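Two weeks of moving bottles

I took the data collection job in January because it sounded like the future. The future is mostly small bottles. You steer the arm, the arm goes to the bottle, the bottle goes into the cup, you save the episode, you put everything back. Then you do it again, slightly differently, so the model doesn't decide that the world has one layout.

My quota is 100 good episodes a day. "Good" is defined by Sumaiya Navaratnam, who reviews them and has never once been charmed by my improvisations. If I hesitate over a grasp, the model learns to hesitate. I have apparently taught it to dither like a man choosing a sandwich.
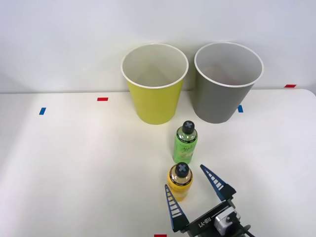 So why not just record one perfect run and copy it?

Because a copied run only works when every object is exactly where it was the first time. The model needs to see the same job from many starting positions, including awkward ones, before it can cope with a position it hasn't met.

Abdelilah, who had this job before me and moved over to Hatby, left a note saying to take a break every five episodes. I ignored it for two days. By the end of the second I was reaching for my own coffee with the slow, careful approach of something being remotely operated.

Sumaiya rejected that afternoon's batch for "excessive caution." I'm redoing it Monday — same task, new bottle positions, less sandwich.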